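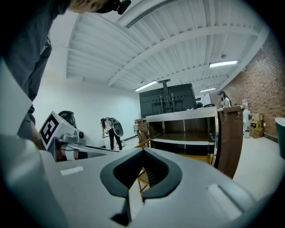

Noticias > Local > Comercio y talleres

Druka estrena sala de muebles en septiembre (y ya hemos cotilleado)

Llevaba semanas queriendo contaros esto y por fin puedo: la gente de Druka, la tienda de muebles de hostelería de segunda mano que muchos conocéis por el local viejo de la calle Vornholm, abre sala nueva en septiembre. Me pasé por allí a media mañana, con el montaje en marcha, y salí con ganas de llevarme medio local a casa.

Lo primero que se me fueron los ojos fue al mostrador de acero inoxidable. Es abierto por delante, con su balda oscura por dentro, y en un extremo le cuelga una cortina de tela marrón sujeta arriba con dos pinzas metálicas. Me encantó el apaño. Al lado seguía habiendo una pila de cajas de cartón, y Nneka Tamuno, que lleva la tienda, me dijo que no las contara entre las novedades. «Lo que hay dentro sale cuando tenga sitio, y sitio no tengo», me soltó entre risas.

El alquiler les cuesta 2.060 euros al mes, bastante más que el anterior, pero a cambio pueden enseñar las piezas montadas en vez de amontonarlas. Raíssa Peixoto, su socia, calcula que la reforma se ha quedado en 3.840 euros, con la electricidad incluida. Habían apartado 4.000, así que respiran tranquilas —y con lo que sobra quieren pagar el rótulo, que todavía no ha llegado—.

A mí, que soy de cocina pequeña, lo que de verdad me conquistó fue el carrito de servir de madera, con las baldas color miel y un asa también de madera rematada en latón. ¡Qué cosa más bonita! Detrás tienen una estantería abierta de acero con la parte de arriba blanca, y al fondo un armarito de madera marrón que yo pondría en la entrada sin pensármelo. En el suelo, junto al armarito, hay una figurita amarilla y dorada. Pregunté si se vendía y no conseguí que me lo aclararan.

La pared del fondo es de ladrillo marrón rojizo y se queda tal cual. Raíssa quería pintarla de blanco y Nneka se negó en redondo; por una vez me alegro de que no hubiera acuerdo, porque con la madera queda estupenda. Tampoco van a mover el escritorio blanco de la pared lateral, que servirá para atender encargos y presupuestos.

De precios no hay lista cerrada todavía. Sí me confirmaron que seguirán comprando mobiliario de bares y cafeterías que cierran, y que quien quiera vender algo puede mandarles fotos y medidas antes de acercarse.

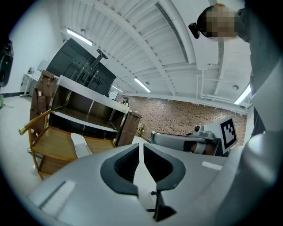
Cuándo se puede ir

La sala abrirá al público en septiembre, de diez de la mañana a dos de la tarde. Las tardes, de momento, solo con cita. Yo pienso ir el primer día, así que si veis a alguien abrazada al carrito, saludad.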